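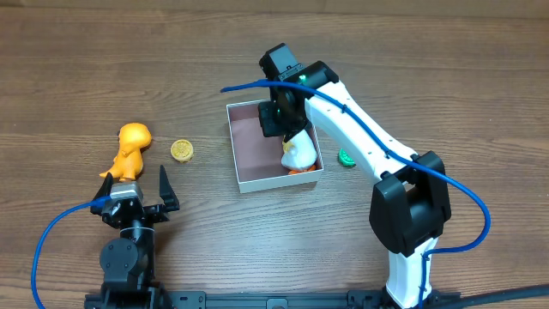
Jullden, the toy lending library in Stinadthorpe, has changed the way it packs small items for loan, and the new arrangement came into use on 19/05/2020. Loose toys under a set size are no longer handed over in drawstring bags. Each loan is made up on a table in an open tray with low sides, then checked against a card before it goes out. A glossy orange dinosaur, for instance, is entered on the card as one figure, and a gold-coloured coin with a raised pattern is entered under play money, even where the two are lent together. Mixed lots of this kind make up most of the small-item stock.

The library holds 685 mixed lots and over 3000 separate small pieces. Under the former system the pieces were listed by bag number only, and a missing part was often found when the next borrower opened the bag. The card now lists every piece by type, main colour and material, with a column for the date of return. Staff tick the card twice, once at packing and once at return.

Trays are white card with a coloured floor. Dark floors were chosen after a short trial in which pale pieces were overlooked against a white base. The sides are kept low so that the contents can be checked from above without lifting anything out. A tray takes a maximum of eight pieces, and anything taller than the side wall is placed against it to stop it rolling or tipping when the tray is carried. Lids are fitted only at the counter, after the second person has read the card.

The packing order is fixed. Figures go in first, followed by puzzles and cubes, then flat pieces such as discs and counters. Flat pieces were previously packed at the bottom and were the items most often left behind when a bag was emptied. Soft toys and anything with batteries remain outside the scheme and are issued separately.

Dalva Bezerra, who drew up the cards, said the main gain so far was at the return desk. A mixed lot can be signed back in while the borrower waits – formerly it was put aside and opened later in the day. Cleaning is done after checking, with hard plastic pieces wiped and left on a rack overnight. Wooden pieces are wiped with a barely damp cloth and dried at once.

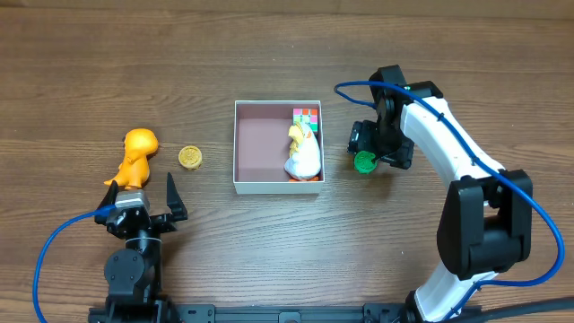
Sulastri Purba asked whether the limit on pieces would apply to farm and zoo sets, which she said were of little use to a child if split between two loans. The library replied that sets sold as a unit will stay together and will be given a deeper tray, with the card folded inside the lid. She also asked for the cards to be printed in larger type, and a revised version is being prepared.

Existing loans are not affected and may be returned in their bags. Borrowers who have a bag at home with parts missing are asked to write the missing part on the label. The standard loan period stays at six weeks. Trays should be returned with the toys and should be kept flat and dry – replacements are held at the counter, and there is no charge for a damaged one.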